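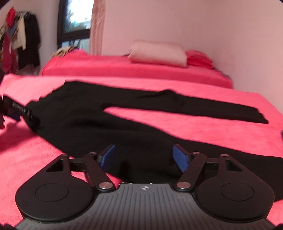 Flava hand-held gripper at a black knit garment, fingers open.

Flava Hand-Held Gripper: Setup and Care
Supplied by Derport. Page revised 2024-12-18.

The Flava is a two-finger gripper for work with clothing and household textiles. It is delivered assembled and adjusted. The guidance on this page applies to units in regular service and to units returned from the Laizer repair center.

Before each session
Open and close the fingers several times through their full travel. Both arms should move together and stop at the same point. If one finger lags, clean the pivots before making any adjustment. Check that the finger pads face each other squarely when closed and that no light shows along the contact line.

Finger pads
The blue pads are a wear part. Wipe them with a damp, lint-free cloth and allow them to dry fully. Solvents harden the surface and must not be used. Knitwear and plush bedding shed fiber, which collects in the texture of the pads and reduces grip on thin fabric. A soft brush will remove it. Pads are replaced as a pair after 600 hours of use, or earlier if the texture has worn smooth. 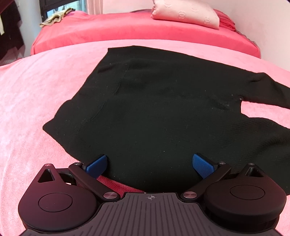

Milan Smits wrote to us from Butitz that his pads gripped poorly on dark knits until he began brushing them between garments, and he asked that the interval be stated more clearly. The service schedule now specifies brushing every two hours when knitwear or plush fabric is handled.

Linkage and pivots
Check the pivot screws once a week. They should be snug, with the arms still moving freely under light finger pressure. Overtightening produces a stiff, uneven close and is the most frequent fault seen at Laizer. Apply one small drop of the supplied oil to each pivot and wipe off the excess — oil that reaches the pads will stain fabric.

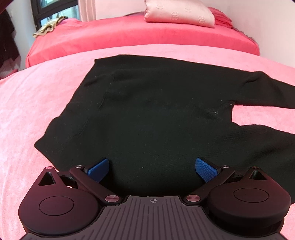 Can the pads be replaced without sending the unit in?
Pad replacement is a user task and requires only the driver supplied in the case. Work on the linkage arms or the housing should be left to the repair center.

Service and parts
Replacement pads are sold in packs of four. Units sent for repair should be packed with the fingers closed and a short note describing the fault. Service requests are handled by Mwangi Khaemba at the Derport parts desk.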